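Brukolell Community Forums > Apps and Feeds > Sports

Thread: Plidex is putting live scores inside group chats now, whether you asked or not
31 replies, showing most liked

benchwarmer_emeritus wrote:
October 31, 2025

Updated Plidex this morning and my family group chat has a scoreboard stapled to the top of it. Two teams I don't follow, in a sport my mother thinks was discontinued. There's a little pulsing dot to tell you it's live. You can tap it and it opens a "room" where strangers react to the game using the same six emoji.

I follow exactly one team. I told the app that in August, when it made me fill out the onboarding thing with the foam fingers. It has taken this under advisement.

Does anybody know how to get rid of the bar without leaving the chat? Leaving the chat would be read as a statement.

two_minute_drill wrote:

Long press the bar, hit the gear, then "Show fewer." It will show fewer. Fewer is one less than whatever you had.

casserole_dave wrote:

I like it, sorry. My nephew plays JV and the school's web page gets updated when somebody's mom remembers. Last Friday I had the score on my phone while I was stuck at work, and it was only one touchdown behind the real one. First time in my life I've gotten anything useful out of a messaging app.

benchwarmer_emeritus wrote:

"Only one touchdown behind" is how I'd describe most of my adult life, but I don't think I'd put it in the release notes.

kestrel_lane wrote:

The scores come from Stumitov, right? That's the crowd one. Anyone sitting in the bleachers can post a score, and if enough people agree, it becomes the score. For pro games they pay for a real feed. For high school it's whoever has battery left.

Not knocking it. It's the same system we had when I was a kid, which was calling the pizza place next to the field and asking.

two_minute_drill wrote:

Our district rival had us losing by 40 for most of the third quarter last week. It was tied. Their student section had apparently organized. I can't even be mad, it's the best coordinated thing that school has done all season.

ofcoursewepunted wrote:

That's a reason to turn the thing off, though. Kids' grandparents are reading those numbers in other states. My dad called me at halftime to ask if my son was hurt, because why else would they be down that much. Three parents reported it and the score stayed up until the game was over.

two_minute_drill wrote:

You're right that it's bad. I'm allowed to find it funny and bad. It was a school night for my sense of outrage.

ofcoursewepunted wrote:

It was a Friday.

casserole_dave wrote:

Stumitov does have verified scorekeepers, if your school signs up. One account per team, usually the booster club or whoever runs the clock. Once there's a verified keeper, the crowd numbers stop counting. Ours took 16 days to get approved, so don't start the paperwork on game day like we did.

kestrel_lane wrote:

Who runs the clock at your place? Ours is a sophomore who has been asked to look up more.

pastamarathon wrote:

For the original question, I went through every menu in this app last night instead of sleeping. What I found, in the order I tried it:

1. Muting the team. Does nothing to the bar. It stops the push notifications, so at least your phone won't buzz during a funeral, which I mention for no particular reason.

2. Turning off "Live Moments" under Privacy. Yes, Privacy. This kills the emoji room and the confetti, but the score stays.
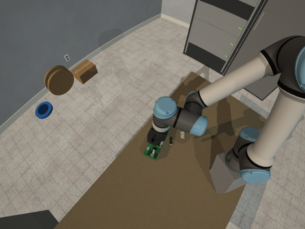
3. Chat settings, then Layout, then Compact header. This one works! The bar shrinks to a thin line with no text on it. You have to do it per chat, and it resets if anyone in the chat changes the group name, so good luck to those of you with teenagers.

4. Telling the app you live somewhere without sports. I set my location to the middle of the ocean and got a sailing regatta.

benchwarmer_emeritus wrote:

Number 3 did it. Thank you. The thin line is still pulsing slightly but I can live with a heartbeat.

My brother has since renamed the group, so I've now done it twice.

gridiron_librarian wrote:

Going to be the unpopular one. I think this is aimed at people who aren't us. My students do not check a score by going to a place where scores are. They see it or they don't. If it's sitting on top of the chat they were already in, they'll talk about the game, and some of them will show up to the next one. Our volleyball team has been playing to empty seats for years. We had 151 at the last home match. That's not all Plidex, we were also giving out free nachos, but still.

kestrel_lane wrote:

I would like to see the numbers with the nachos taken out.

gridiron_librarian wrote:

So would our budget.

ofcoursewepunted wrote:

I don't have a problem with scores for kids who want scores. My problem is the rooms. You tap the bar on a JV game and there are adults in there, grown adults, going after a fifteen-year-old for dropping a pass. With the dancing crab emoji, but you can tell what they mean by it. At a real game I could turn around and look at them.

casserole_dave wrote:

Okay, that I agree with. I had a look in the room for ours and most of it was fine, but there was one guy who clearly hadn't been over the state line in years and had opinions about our sophomore left tackle. I left after a few minutes and felt like I needed to wash my hands.

Schools can ask to have the room closed for their games. It's in the same form as the scorekeeper thing, second page, a checkbox that comes already unchecked.

two_minute_drill wrote:

Am I the only one who got the Seyoum ads in it? Every time the home team scores, it's "This touchdown is brought to you by Seyoum." I don't know what Seyoum makes. I've seen it through an entire season of bad football and my best guess is either mattresses or payroll.

pastamarathon wrote:

Hydration powder, I think? Or that's the guy running in the clip and he happens to be thirsty.

two_minute_drill wrote:

Well, our offense has cost them very little.

kestrel_lane wrote:

There's a longer thread about the ads over in General, up to 1,265 replies at the moment and most of them are one person. I don't recommend it. The short version is you can't turn them off unless you pay, and if you pay you get them in a nicer font.

gridiron_librarian wrote:

That isn't quite right. The paid plan drops the ads for school games and keeps them for pro games. I have it through work. The font is the same font.

kestrel_lane wrote:

Corrected. I'd been looking forward to that font.

benchwarmer_emeritus wrote:

Update, since a few people messaged me. My mother found the emoji room on her own. She thought the strangers were relatives. She has been wishing a man in another time zone luck with his knee, and he has been very polite about it. She now wants to know when the next game is.

I've turned the bar back on in her chat. Please don't quote this at me later.

casserole_dave wrote:

Quoted and saved.

ofcoursewepunted wrote:

Okay, that's sweet, but I still want the checkbox checked by default for anything under varsity. I emailed them. I got a reply thanking me for my passion for the game and a coupon for Seyoum.

two_minute_drill wrote:

WHAT IS IT A COUPON FOR

ofcoursewepunted wrote:

It says "your next order."

pastamarathon wrote:

Anyone on the older tablet version, by the way: Compact header isn't under Layout, it's under Display, and then you have to scroll past all the wallpapers. If it's grayed out, close the game room first. Mine also needed a restart, but mine needs a restart to open the calculator.

newhere_goducks wrote:

Hi all, does this work for lacrosse or only football? And do you need everybody in the chat to have the update?

gridiron_librarian wrote:

Lacrosse is in there but it's listed under "Other Field." Only your own phone needs the update. The rest of them just see you reacting to things.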